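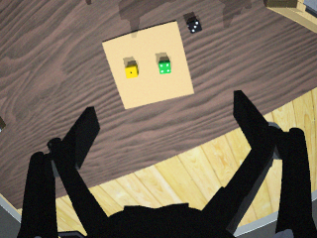 **Figure 1.** Dice board task in the Grasora simulator, seen past the open gripper. The yellow and green dice are in the board; the black die is on the table.

# Evaluation of the Grasora Simulation Kit for Introductory Manipulation Courses

Ritach Technical College, Department of Applied Automation
Student project report, submitted 16 May 2025

## 1. Purpose of the project

The department asked the project group to review Grasora, a simulation kit sold by Isari for teaching robot manipulation. The kit is offered under a yearly classroom license. It contains a simulated arm with a two-finger gripper, a set of furnished rooms, and a library of short tabletop tasks. The group was to judge whether the kit could replace the first half of the laboratory course beginning in October, when access to the physical arms is most limited.

The review covers installation, the task library, camera output, and the written materials. Pricing was handled by the department and is not discussed.

## 2. Installation

Grasora was installed on 12 laboratory workstations. Ten accepted the installer without changes. The remaining two needed a newer graphics driver, and the error message did not say so. Isari support replied to our request within one working day and supplied the correct driver version.

The license server must be running before the program is opened. If it is not, the program starts in demonstration mode and saved work cannot be loaded — a point that should be printed on the first page of the student handout.

## 3. Task used for the review

The group selected the dice board task from the Boros task pack, an add-on included with the classroom license. Dice are to be placed in a flat board with square recesses. The task is small, and students can understand the goal without a long briefing.

Each run begins with the arm in its home pose and the dice in new positions. The student may drive the gripper by keyboard or write a short script. Runs are stored with the joint values and the view from every active camera, including the one that looks out between the fingers (Figure 1). A second, fixed view takes in the arm, the table, and the surrounding room.

The group recorded 400 runs, of which 100 were driven by keyboard and the others by script. Keyboard control was harder than expected. Most failed runs ended with a die resting on the rim of a recess, usually after the gripper had been lowered at a slight angle. The scripted runs were more consistent once the approach height had been corrected.

The room view was of most use when checking the reach of the arm and the clearance between the fingers and the tabletop. Shadows are rendered in both views, and several group members relied on them to judge height. The kit allows shadows to be turned off, but we advise against this for beginners.

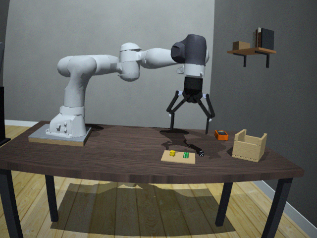 ## 4. Findings

**Camera output.** Switching between views is quick, and the saved views matched the joint record in every run we checked. Color labels in the task settings are clear. The black die was the most difficult for our simple color filter, which often confused it with shadow on the dark wood of the table. Lecturers may wish to use this as an exercise.

**Contact behavior.** Grasping is believable at low speed. At the highest speed setting a die would sometimes slip through a closed finger, and Isari lists this as a known issue in the release notes.

**Written materials.** The student guide is short and well organized. The instructor guide still refers to menu names from an earlier version, and the chapter on scripting has no worked solution for the dice board task.

## 5. Recommendation

The group recommends that the department take the classroom license for one year, with the speed setting limited to medium during assessed work. Physical laboratory sessions should be kept for the second half of the course. Before October, the department should ask Isari for a corrected instructor guide and confirm that the Boros task pack remains part of the license on renewal.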